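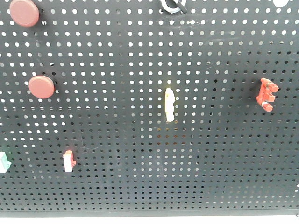
Every robotics club eventually has to write down how its pegboard challenge works, usually in the week after two teams have argued about it. Ours in Greltaston lasted a whole term on word of mouth. The task sounds like something you would give a bored toddler: find the bits hanging on a board, take them off, put them back. Leave wide gaps between them, as we have round the pale yellow piece in the middle, so that a team can miss by a generous margin without demolishing its neighbour. They will still demolish its neighbour, but it takes more effort.

What you need

A metal pegboard with evenly spaced round holes, in a dark colour if you can get one.
An assortment of small objects that will hang or plug in.
A lamp you can move.
A notebook, for recording excuses.

Step 1: Fix the board

Bolt it to something heavy. Our first one was clamped to a table, and in December it went for a walk during the Clirport friendly. If you can rock it with one finger, a robot will have it on the floor by teatime.

Step 2: Choose awkward objects

Mix easy shapes with horrible ones. A flat round disc is a kind place to start, and it pays to put up two that look much the same, so that any program which only says "go to the reddish-brown circle" has to decide which one it meant. Then add something with notches and tabs, in a nice loud red-orange. Everybody's code finds it at once. Getting hold of it is another matter.

Step 3: Sort out the light

Holes with light coming through them turn into bright white dots, and a program looking for pale objects will be thrilled to discover several hundred. Try the lamp in front, then to one side, and look at what the shadows do. Teams from Ortuño house solved this with a sheet of black card taped behind the board. The rest of us had been adjusting thresholds for 2 weeks.

Step 4: Teach one object at a time

Start with a single disc and do 10 clean removals in a row before you add anything. If the ninth one fails, go back to one. This is the rule students hate most and the only one I won't bend.

Write down where the robot thinks the object is, then measure where it really is. If the error is the same every time, fix your calibration. If it changes, check for a loose screw before you rewrite anything.

Step 5: Score it

A removal is worth 10 points and a replacement is worth double. Dropping a piece costs you nothing except dignity. We stop at 200 points or the bell, whichever comes first, and so far the bell is unbeaten.

Anyone coming to the Zurbridge open day should bring their own lamp. Ours has a wobble.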